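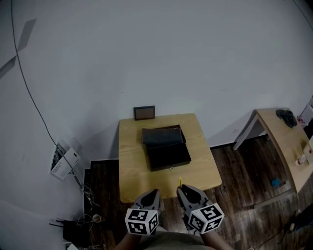
# Inventory, Peltham

The rules for clearing the Peltham flat ran to 2 pages. Oanh Hầu had written them herself in February, when the flat was still her uncle's and the work was only planned.

Rule one: every container is opened before it is listed. Rule two: contents are listed separately from the container. Rule three: nothing is listed from memory.

Lợi Tôn read the entries aloud and she typed them.

"Table, small, square, light wood top. Against the wall."

"Condition?"

"Sound."

"Next."

"Box, black, rectangular. Hinged lid, metal clasp at the front. Lid open."

"Dimensions?"

He laid the tape along the longer side. "30 centimeters."

She entered 30. The old insurance schedule, prepared by a firm called Driserau, carried one black box at item 1140, described as locked, with letters inside. It gave no other detail. She put the schedule next to the keyboard and compared the two lines.

"Contents?"

Lợi did not answer at once. Under rule three he could report only what he found. He put his hand in and felt along the bottom and into each corner.

"None," he said.

"Item 1140 says letters."

"I have the schedule too."

She typed *none*, then the date, November 15, 2022. The form had a column for discrepancies, and she had left it blank for every item in the bedroom. She moved the cursor into it and waited.

"Picture frame," Lợi said. "Small, dark. Standing behind the box."

"I haven't finished the box."

"No."

"Pencil?"

"Yellow. Thin."

Her uncle had written to her from Dauda every winter for as long as she had lived in Bulia, always in pencil. She had answered all of them. In the discrepancy column she typed *letters, mine*, and told him to go on to the second table.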